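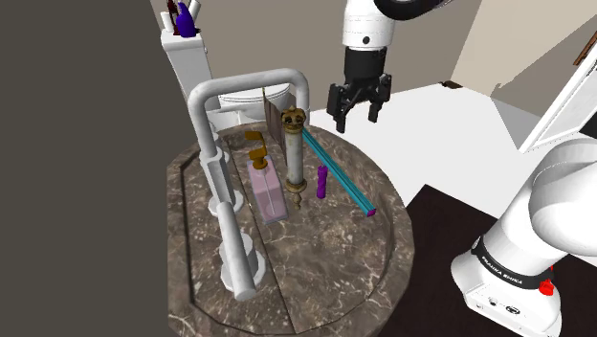
3 min read

How to hand the washroom round to a robot without losing your cleaners

Updated 6/27/25

At Cutlow we look after 19 office washrooms, and since November the counter tidying has been going over to an arm, one room at a time. We try each layout in simulation first. A soap bottle knocked over on a simulated marble top costs nothing to mop up.

1. Ask the people who do the job. Our first plan was drawn up by three of us who had never cleaned a washroom for money. Dede Sowah, who had, read it and asked which of us was going to do the toilet.

2. Build the awkward version. Put in the pump dispenser, the tall container with the fancy cap and whatever else people leave by the tap. Round counters are worse than straight ones. Let things lean.

3. Start with the gripper open and above the counter, fingers down. Check the way down to each object before you check the grip. Tall things go first, or you will meet them on the way to the short ones.

4. Run it 400 times, then move everything a bit and run it another 400. You want all 800 logged, including the embarrassing ones.

5. Rewrite the rota before the arm arrives. Ours said "robot assists", and Fatemeh Sharifi spent her first fortnight assisting the robot. She now has the stop button, a paid hour for resets and the right to send it back to its corner.

6. Settle the pay question in writing. Hooman Mahmoudi promised that hours would stay the same, and was surprised to be asked for a signature. He signed.

Floors, bins and toilets are still done by hand. Management calls this phase one – the cleaners have other names for it.

Next: setting up the supply cupboard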